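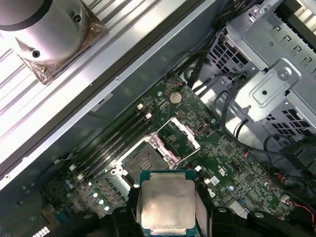 Nustberg Forum Publishes Study on Trust in Cross-Border Decision Making

NUSTBERG, January 17, 2021 – The Nustberg Forum, an independent policy research group, has published a study on how people in European border regions view decisions made jointly by neighboring governments. The study, titled Shared Rules, Local Voices, is available free of charge on the Forum's website.

The study draws on 234 interviews with local councilors, business owners, teachers and commuters in 9 border regions. Participants were asked how they learn about agreements that affect their area, whether they feel able to comment on them, and which level of government they would contact with a complaint.

Most of those interviewed said they supported cooperation with the country next door on transport, health care and emergency services. Far fewer could name the body responsible for it. Many said they first heard of a new agreement when it had already taken effect, usually through an employer or a local newspaper.

Views were more divided on border checks and temporary travel limits. Commuters tended to want one set of rules for both sides of a border. Councilors more often asked for the right to adjust rules to local conditions, even if this made them harder to follow.

The authors make 4 recommendations. Draft cross-border agreements should be published in every language of the region concerned. Local councils should have up to 9 weeks to respond before a vote is taken. Each region should have a single contact office for residents. National parliaments should hold a yearly debate on agreements already in force and publish the record.

The Forum does not take a position on whether further powers should move to the European level. The study deals only with arrangements that already exist between national or regional governments.

Interviews were carried out by the research firm Azevedo, by telephone and video call. Printed copies will be sent to town halls and public libraries in the regions covered.

The Forum will hold 2 online briefings on the findings, one for elected officials and one for the general public. Both are free, but registration is required. A follow-up paper on regional health agreements is planned for September.

About the Nustberg Forum

The Nustberg Forum studies public administration, elections and regional government in Europe. It is funded by member subscriptions and research grants and has no ties to any political party.

Media contact: Press Office, Nustberg Forum. Interview requests and requests for the full data tables should be sent through the contact form on the Forum's website.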